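How to test whether a two-armed robot can help with small chores 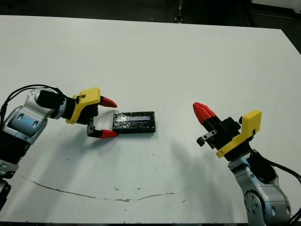
Many people ask me if a machine can do simple work at home or in a small workshop already. My answer depends on the chore, and for this reason I wrote down the way I test it, so that you can repeat it at your own table. I work mostly with small jobs: picking up a thing, turning it over, giving it from one hand to the other, putting it in its place. For a first trial I recommend one flat object on a plain white table, like the black taped one between the two grippers, and nothing else to confuse you. Red cone-shaped fingertips are good for learning, as you can see quickly where each finger is pointing. If this goes well, you can think about spoons, boxes of screws and, much later, laundry.

What you need

A table which does not move when you lean on it. Two arms with simple two-finger grippers. A stopwatch, paper and a pencil. One object that you can afford to drop. Please do not start with your telephone.

Step 1. Choose a chore and write it in one sentence

"Tidy the kitchen" is not a chore for this test, it is maybe fifty chores. "Pick up the box and put it in the tray" is a good one. Write also what counts as finished. In my notes the box must lie flat inside the tray, and no person may have touched it after the start.

Step 2. Do it yourself first

Do the chore with your own hands, but use only the thumb and one finger of each hand. This feels foolish for a minute, but it teaches a lot. You will notice that you slide a flat thing to the edge of the table before lifting it, or that you press one end down so the other end comes up. Write these small tricks down. The machine will need them also, and they are easy to forget when you are looking at a screen.

Step 3. Set the starting position

Mark with pencil where the object should lie. Begin with its long side across the table, so that the two arms can come from the left and from the right. Open the fingers wider than the object before you bring them near. A gripper that is opened too little will push the thing away, and then you spend the afternoon chasing it.

Step 4. Let one arm hold and the other one wait

Beginners often send both arms at the same moment. I prefer that one gripper goes to its end of the object and closes, while the second stays some distance away with a free path. Only when the first one holds firmly should the second approach. It is slower – I know – but you will have fewer collisions.

Step 5. Run a series, not one lucky try

One success says almost nothing. At Bresano, the small repair shop where I do my tests, I made 186 runs of the box-to-tray chore before I believed the result. In the first weeks I stopped a series after every failure to correct something, and this was a mistake. Finish the series, then correct. If you change the speed and the grip together, you will not know which of them helped.

Step 6. Move the object a little

Now turn it by a hand's width, or put it closer to one arm. Many set-ups work beautifully at the pencil mark and fail beside it. For a real home this step is the most important one, as no family puts its things back on pencil marks.

Problems I meet often

The fingers close above the object: lower the approach height in very small steps and try again.

The object turns when it is lifted: grip nearer to the middle, or use both arms.

The cable pulls on the wrist: give it a longer loop and move the arm through its whole range by hand before the next run.

So, can it do chores yet?

From the 4 chores on my list, 3 are now good enough that I can leave the machine with them while I work at the next bench. They are all picking and placing of hard things with a clear shape. The fourth is folding a cloth, and there I am still faster by a great deal. On the shop floor I would already use it for sorting returned parts. In a kitchen I would wait.

In January I will repeat the whole test with softer fingertips, and I will add the results to this page under the same six steps.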